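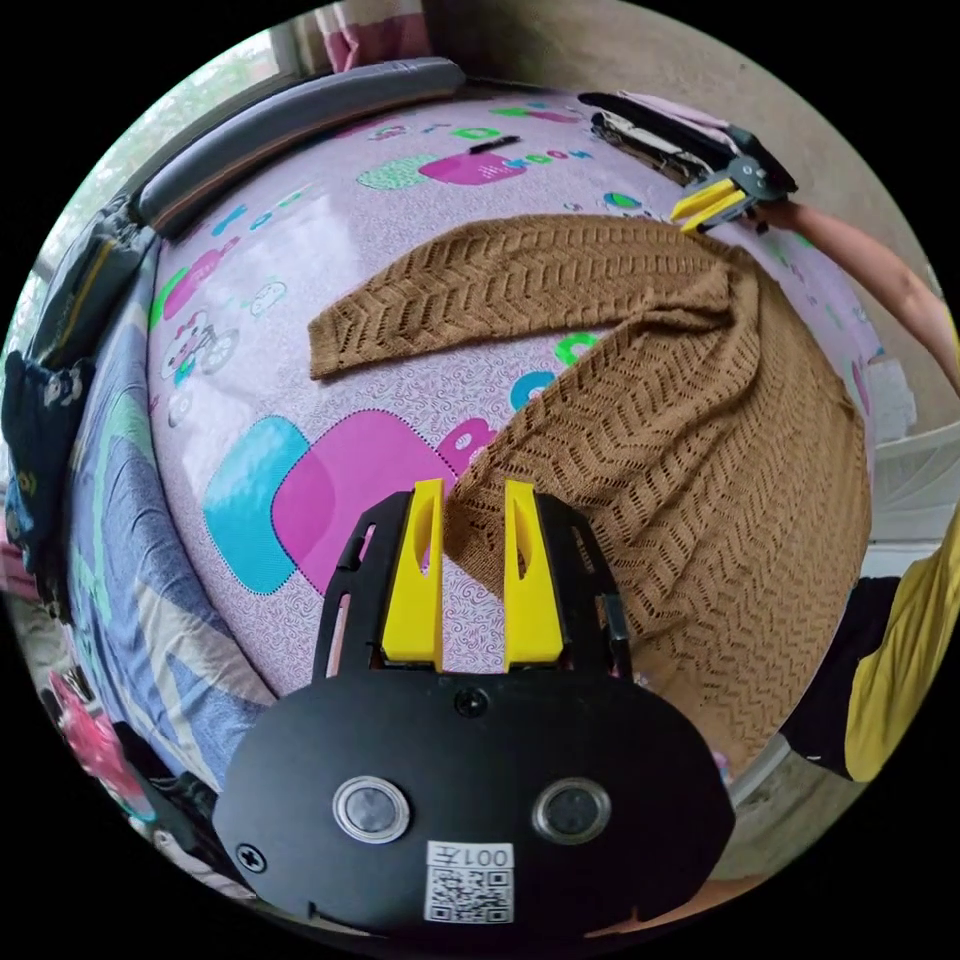
3.2 Garment folding task

Student teams in the Godorora course collected the folding demonstrations at home, using the pair of hand-held grippers issued to each team. Every team recorded 10 garments of its own choice, and the full set came to 3000 demonstrations over one term. Beds were allowed as work surfaces – a printed sheet, like the lilac one under the brown cardigan in Figure 4, gives the policy a harder background than the plain lab table. Open knits were kept as a separate group and were left out of the first training run.

Figure 4. A knitted cardigan on a bed, with both grippers in view.

Each team had 18 minutes per session. Demonstrations in which a sleeve slipped out of the fingers were kept if the student picked it up again and finished the fold – the rest were marked as failed and used only in the test described in Section 4.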